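Conveyor-belt restaurant

A conveyor-belt restaurant is a place to eat in which small dishes are carried past seated customers on a moving track. Customers take what they want from the track, or order a dish and have it delivered along the same route. The format began with sushi and has since been used for dumplings, cheese, grilled skewers, desserts and hot pot ingredients.

Layout

The usual arrangement is a closed loop. The kitchen, or a part of it, stands inside the loop or at one end, and seating is placed along the outer side. Counter stools take up the least floor space per person. Booths set at right angles to the track hold groups of four to six, although only the two people nearest the belt can reach it easily.

The track is built from crescent-shaped plates linked by a chain, which lets it turn tight corners without opening gaps. A narrow shelf runs beside it for soy sauce, tea and used plates. In the Nurkcombe pattern, fitted in many smaller British premises, the loop is 35 metres long and the drive motor sits below the counter at the kitchen end.
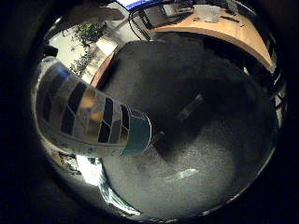
Belt speed is set low enough for a customer to read a label and lift a plate without haste. A faster belt brings more dishes past each seat but leads to spills, particularly with soup and with steamed food in baskets. A slower belt leaves those at the far end of the loop with a poor choice, as the more popular dishes are removed early.

Pricing

Three methods are in general use.

Coloured plates. Each colour or rim pattern stands for a price. At the end of the meal the plates are stacked and counted by a member of staff. The method needs no equipment but is open to counting errors when stacks are high.

Flat rate. Every plate costs the same, whatever it holds. Portion size is adjusted to keep costs level, so that a dearer fish may be served as a single piece and a cheaper one as a pair.

Tagged plates. A small chip in the base of the plate is read at the table or by a hand-held reader. The Jollell system, a common type, also records the time at which the plate entered the belt, and a reader beside the kitchen diverts any plate that has been out too long.

A set price for unlimited plates is sometimes offered at lunch or in the late afternoon. It is normally limited by time, and a charge may be made for food left uneaten.

Food safety

Chilled dishes placed on an open belt warm gradually, and operators set a limit on how long each may circulate. The limit depends on the food, the room temperature and whether the plate is covered. Clear domed lids slow the drying of rice and protect against coughs and handling. Their main drawback is condensation, which hides the food when warm rice is covered too soon.

Hot dishes are harder to manage. Heated track sections exist, but most operators leave fried and steamed items off the belt and cook them to order. Dumplings in particular lose quality quickly – the wrapper stiffens as it cools and sticks to the basket. 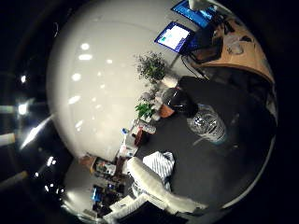
Order lanes

Many later installations have a second, straight track above or beside the loop. A customer orders from a panel or paper slip, and the dish travels directly to the seat on a tray, which returns empty once the plate is lifted. The Zerouali lane, an early design of this kind, could serve 56 seats from a single kitchen hatch.

Some operators have removed the loop altogether and kept only the order lane. This reduces waste, as little is made without an order, but it also removes the display of food that drew many customers to the format. Mestance, a small chain, took out its loops and later restored them at 10 branches, using them for cold desserts and fruit only.

Staffing

The format needs fewer waiting staff than table service of the same size. Kitchen work is less affected, because plates must still be prepared by hand and the belt kept stocked through quiet periods. One person is often given the task of watching the track and calling for whatever is running short.

See also

Automat
Buffet
Dim sum trolley service

Share this article: 10 shares | 0 comments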